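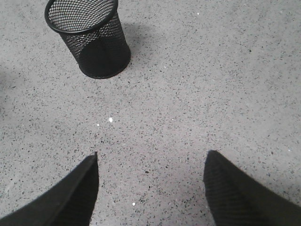 What does a team need before its first practice run? A task written down in one sentence, a floor to work on, and somebody keeping the log.

Chapter 4. The First Month of a Club Season

Most clubs start too big. The Lemholm club did, in its first year — 115 lines of plan, no working arm by July. The next group threw the plan out and wrote one sentence on the whiteboard: pick up the mesh cup, set it down upright, let go. Thats the task for this chapter too.

Read the log entry below before you build anything. Siiri Kallio kept it, and we left it mostly as she wrote it.

8 November 2021. Cup on floor. Paavo driving, Aarne on the stop button. 66 tries today, almost half good. Bad ones mostly tipped cup on the way in, fingers not open wide enough. Eino wants slower approach. Cillian wants new pads. Do slower first, its free.

Short, rough, and useful. Who drove, what went wrong, what gets changed next. One change at a time — if Eino Rantala and Cillian Buckley had both got their way that evening, the next log would have told them nothing about which fix mattered.

In this chapter you will set up a practice area, agree on jobs, and run a first session of your own. Budget is covered in section 4.3 (the Lemholm group spent 900 dollars, most of it on the arm). Scoring for the Warnden Cup comes in section 4.5, so dont worry about points yet.

Before you start: teams of four or five. One notebook per team, not loose paper. Stop button tested at the begining of every session, by the person who will be holding it.

4.1 Choosing jobs

Driver, stopper, logger, fixer. Swap every 2 sessions. Write the swap in the log.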